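Gandby Laboratory Compares Two Hand-Held Gripper Tools for Kitchen and Bench Tasks

23/10/2021

The Manipulation Group at the Gandby Laboratory has completed the first stage of a comparison between two hand-held gripper tools, the Kolev and the Stiltby. Both carry a camera and are moved by a person through everyday tasks, so that the recordings can later be used to train a robot arm. The group's report was released to partner institutions this week and will be presented to the public at the laboratory's open afternoon.

The trials began in August and were carried out in the laboratory's ground floor workroom. Operators recorded 1,345 runs, each one a single attempt at a single task. Of these, 600 were made with the Kolev and the remainder with the Stiltby. The difference in totals reflects a delay in the delivery of replacement finger pads for the Kolev, during which work with the other tool continued as planned.

The two tools are similar in general layout. Each has a pair of opposed fingers worked by a trigger in the handle, with a camera mounted behind them and looking forward past the fingertips. The Kolev uses long, flat fingers with a wide opening. The Stiltby has shorter fingers and a stiffer trigger, and its camera sits closer to the work. The group had used both for small projects in the past but had never put them through the same set of tasks under the same rules.

Mudassar Niazi, who led the trials, said that the choice of tool had until now been left to the person doing the recording. "People picked up whichever one was charged," he said. "When we looked at the older data, we could not tell whether a poor run came from the task, the operator or the tool. We wanted a set of recordings where that question could be answered."

Tasks were divided between open objects, such as racks, stands and frames, and closed ones, such as jars, boxes and cups. Open objects were included at the request of the group's software staff, who had reported that thin rods and bars were a frequent source of error in depth estimates. An operator approaching a stand made of narrow rods must line up both fingers with a part that is much smaller than the opening between them, and the camera must keep that part in view until the fingers close. Jars present a different problem. The fingers must open wide enough to clear the body of the jar, and a grip placed too high may meet the lid instead of the glass.

Work on the open objects took place on a wooden table in the workroom, with a black metal stand placed toward the middle of the surface and the gripper fingers brought in from either side.

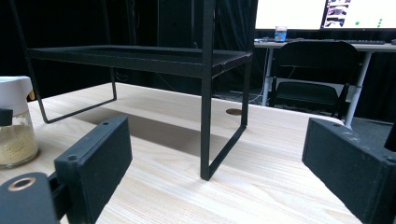 According to Chia-jung Chou, the open objects should have been given more weight from the start, and the report is too generous to the Stiltby in this part of the trials. A camera set close to the fingers gives a sharp view of a single rod, Chou argued in a written comment attached to the report, but it loses the rest of the object early in the approach, and a robot arm trained on such recordings may have no way to recover if its first estimate is wrong. The comment asks that the second stage include runs in which the operator begins from a poor starting angle on purpose.

The group has accepted that request. Niazi said the point was a fair one and that the first stage had been designed to compare the tools under good conditions. "Our operators are practiced, and they start from sensible positions," he said. "An arm will not always have that advantage. We will add the awkward starts."

On the main measures, the report finds no clear winner. The Stiltby produced fewer dropped frames and steadier tracking on small parts. Operators also reported that its stiffer trigger made it easier to hold a light grip without closing the fingers completely. The Kolev was preferred for jars and other wide objects, and its recordings kept more of the surrounding table in view, which made it easier for the software to place each run on a common map of the room.

Fatigue was recorded as well. After each session, operators completed a short form on hand and wrist comfort. Several wrote that the Stiltby became tiring when used without a break, and one operator asked to be moved to the other tool for the rest of a session. The laboratory has since set a limit on continuous recording, which applies to both tools and will remain in place for the second stage.

The report devotes a section to lighting and background. Soft shadows under open objects were found to affect the tracking software more than had been expected, particularly where the legs of an object met the tabletop. The group considered using a plain cloth over the table to reduce the effect but decided against it. The finished system is meant to work in ordinary rooms, and the staff judged that wood grain, shadows and nearby furniture should remain part of the recordings.

Wear on the fingers is also discussed. Finger surfaces were inspected at the close of each recording day, and pads were replaced when the grip on a smooth test cylinder fell below a fixed value. The report notes that small marks on the finger bodies had no measurable effect on grip. Changes in the alignment of the two fingers did have an effect, and on the Kolev the mounting screws needed to be tightened more often than the maintenance sheet called for. The sheet has been revised.

The recordings from both tools were then used to train the same controller, which was run on the laboratory's Trodby arm. The arm carried each type of gripper in turn and attempted the tasks without a person guiding it. A total of 125 attempts were made with each gripper. The report presents these results as preliminary, and the group has asked partner institutions not to quote success rates until the second stage has been completed. It does state that most failures occurred during the final part of the approach, before contact, and that the controller often slowed or stopped when only one finger remained in view.

A change to the camera bracket has been proposed to deal with this. The new bracket would tilt the camera on both tools slightly downward, keeping both fingertips in the picture at full opening. Drawings have been completed and test parts are being made in the laboratory's own workshop. If the change is adopted, a portion of the first-stage tasks will be recorded again so that the old and new camera positions can be compared directly.

The second stage will use the same tables and the same set of objects, with several additions. These include the awkward starting positions requested in Chou's comment, a group of tasks in which an object must be handed from one tool to the other, and runs made by people who have not used either tool before. The laboratory will recruit new operators from its administrative and teaching staff. Training will be limited to a short demonstration, and the time each person needs to reach a steady pace will be recorded.

The controller settings used on the Trodby arm will be left unchanged until the new recordings have been processed. Niazi said there had been some pressure to adjust them after the first attempts, particularly the speed of the final approach. The group decided that doing so would make it harder to separate the effect of the gripper from the effect of the settings. A separate comparison of controllers is planned and will be reported on its own schedule.

Partner institutions may request the first-stage recordings through the laboratory's data office. Each run is supplied with the operator's notes, the calibration file for the tool and a record of the finger pads in use at the time. Requests should state which task groups are needed, as the full set is large and will be sent on physical drives. Institutions that received an early copy of the recordings are asked to replace it with the current release, in which 2 mislabeled task groups have been corrected.

Visitors to the open afternoon will be able to try both tools at a bench in the ground floor workroom, under the supervision of the operators. Places at the bench are limited and should be reserved in advance at the reception desk. The talk on the report will be held in the main lecture room and requires no reservation. Printed copies of the report will be available at the door.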